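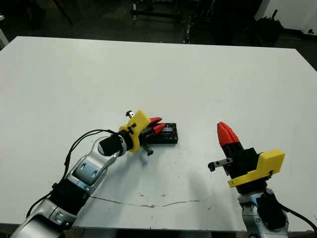 Figure 4. The handover table at the open day. The left gripper is closed on a small flat black box; the right gripper is a short distance away, with open table between the two.

4.3 Handover under open-day conditions

The lab results in Section 4.2 were collected with one operator present and no audience. To test how the system behaves outside that setting, we ran the same task during the public open day at the Wendico site in December. The event ran for six hours, and visitors were brought to the station in 14 guided groups. Between groups the arms kept working, so the record covers both attended and unattended periods. In total 593 handover attempts were logged. No attempts were removed from the log before analysis, including those stopped by staff.

Setup. The station used the two arms and the white table from the earlier experiments (Fig. 4). Both grippers carried the yellow printed mounts and the red tapered fingertips described in Section 3.1. Arm speed was limited to 50 percent of the lab setting, as agreed with the site safety office, and the grip force limits were left unchanged. The Lurnora policy ran from the same checkpoint as in Section 4.2 and received no further training on site. The Rieger calibration routine was run once before the doors opened and was not repeated during the day.

Visitors stood behind a rope on the far side of the station monitor and could not reach the table. A member of staff stayed within reach of the stop button at all times. At the start of each visit a host gave a short spoken introduction, after which the system was left to run. Hosts were asked not to time their remarks to the motion of the arms. This request was followed unevenly, and in several visits the host waited for a transfer to finish before going on. We do not believe this affected the arms, but it does affect how visitors judged the pace of the task.

Task. One attempt consists of four stages. The left arm reaches for the box and closes on it at the table surface. It then lifts the box to the transfer height. The right arm approaches, closes on the free side and waits for the release. Last, the right arm sets the box down in the drop zone, and a staff member or the reset script returns it to the left side. In the stage shown in Fig. 4, the box is on the table between the left fingertips and at a slight angle to the table edge. The policy is expected to cope with such angles without first squaring the box to the table. In the lab protocol the start angle was drawn from a fixed list. At the open day it was whatever the reset produced.

An attempt was counted as complete if the box reached the drop zone without touching the table after the lift. A box that was set down by the left arm and picked up again was counted as a failed attempt followed by a new one. This rule is stricter than the one used by the Bredula benchmark, where a second grasp within the time limit is allowed. We kept the stricter rule for comparison with Section 4.2.

Observations. The longest waits occurred at the third stage. The right arm would move in, stop short of the box and make several small corrections before closing. At lab speed these corrections are hard to see. At reduced speed they were plain to anyone watching, and visitors often read them as a fault or as the end of the demonstration. Two of the guided groups had begun to move on when the transfer was completed. For later events we have shortened the correction phase by raising the distance at which the gripper commits to closing. The change has been tested on the bench but not in front of visitors.

Failures at the first stage were mostly shallow grasps. The box is low, and the fingertips must come down close to the table surface to get a firm hold on its sides. When the approach ended slightly high, the fingers closed on the upper part of the box and it turned as the arm lifted. The policy did not detect this turn reliably. In some attempts the right arm went to the place where the box would have been if held straight, closed beside it and opened again. A check on the box angle after the lift would catch most of these cases and is simple to add, but it was not part of the tested system and we report the results without it.

Light levels changed during the day. The hall lights stayed on throughout, while daylight from the entrance side faded in the afternoon. The shadows of the arms on the white surface were soft in the recordings we reviewed, and we found no attempt in which the object detector marked a shadow as the box. We had expected this to be a problem. The black box against the white table is a favorable case, however, and the result should not be carried over to pale or shiny objects.

Cable routing needed more attention than planned. Each arm has an outside cable that must follow the wrist through the full range of the task. Staff checked the loops between visits and re-tied the one on the left arm once, before the afternoon groups. The log does not show a change in behavior after the re-tie, but the two periods also differ in light and in operator, and the effect cannot be separated.

Limits of the test. The open-day run was not designed as a controlled study. The reset was done by different people and by the script, the share of each was not recorded, and the start angle is known only where the overhead recording is clear. The speed limit also means that cycle times cannot be compared directly with the lab figures. Completion and failure type can be compared, with the caution that slower motion is likely to favor the grasp and may give the box more time to slip during the wait. Table 5 lists the failure types by stage for both settings. Comments collected from visitors on paper cards are treated separately in Section 5, together with those from the Monday staff preview, which used the same station at the same speed.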